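Search products
Type here and press enter

We use cookies to remember your basket. Carry on shopping and we'll take it that you don't mind.

Fluvton Kitchen Tap Descaler, 40 sachets

Limescale is patient. You wipe the tap on Sunday, you admire it, and by the middle of the week the white crust is back round the nozzle as if it had paid rent. Fluvton is a plain citric acid powder in measured sachets, made for people in hard water areas who have run out of vinegar and goodwill.

One sachet goes into a mug of warm water. Unscrew the end of the spout, drop it in and find something else to do for 16 minutes. If the end won't unscrew (ours at home hasn't since we moved in), tie a sandwich bag of the mixture over it with an elastic band. It looks daft. Rinse well afterwards and run the cold for a bit before you fill the kettle.

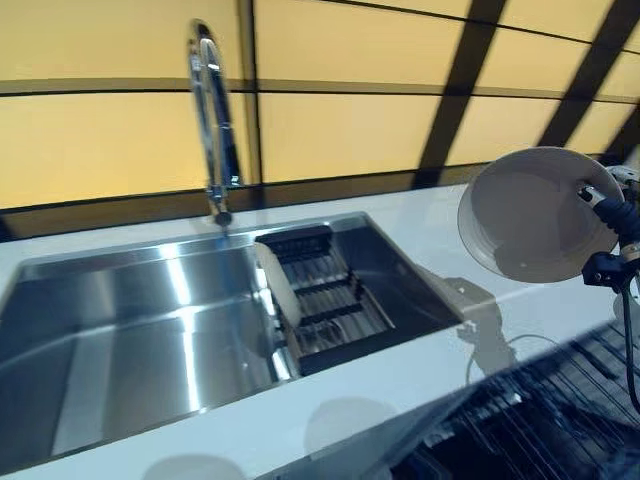 Kettles take 2 sachets and want a proper boil, then half an hour's sulk with the lid shut. Shower heads can go in a bucket. We don't recommend it for washing machines – the drum needs far more than you'd think, and you'd be better off with the Visano tub, which costs less by weight and comes with a scoop you will lose.

Please keep it off marble, limestone, enamel baths and anything described by the seller as "antique gold". Acid eats stone, and the antique gold is often paint. Chrome and stainless steel are fine as long as you rinse. Never mix it with bleach. This is printed on every sachet in red and we still get emails.

What's in the box
40 sachets in a cardboard carton, one leaflet, no fragrance. We did try a lemon version under the Cruzado name. It smelt like a taxi.

Storage
Keep it dry and out of reach of children. A damp sachet sets into a small brick, still perfectly usable if you own a hammer.

Delivery
Orders leave our Ciledis warehouse on the next working day. The carton is 51 mm deep, too fat for most letterboxes, so expect a card through the door if you're out. Unopened cartons can come back for a refund. Opened ones can't, even if you only opened it to look.

Contact us | Delivery and returns | © Fluvton Household | Back to top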